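Robot Software, Lecture 9: Perception in the Wrist Frame
Teresa Louro
Tue 29 November

The Stimia stack runs segmentation before any planning. Today covers the mask stage and its hand-over to the grasp planner. 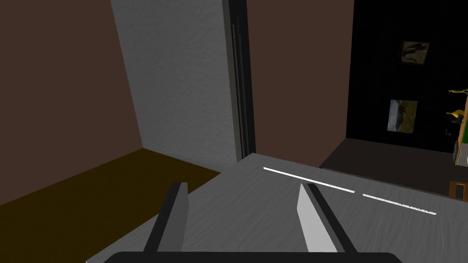

Plane fitting uses RANSAC with 100 iterations per cycle. Seed points are drawn from the lower half of the depth image only. Mask out the fingers first, or their points will bias the normal. The two white segments on the grey tabletop lie in the plane, so they must pass as inliers; a colour threshold alone would split them off as objects.

For upright targets the planner fits a cylinder and takes its axis as the approach constraint. A stepped radius calls for a separate fit on each section. Reject any fit with fewer than 44 inliers.

Fig. 2. Light-blue cylinder between the gripper fingers, simulated wrist view.
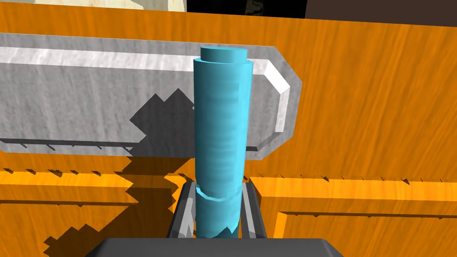
Fig. 2: stepped cylinder between the fingers.

Read Gunawardena, section 2, before the lab.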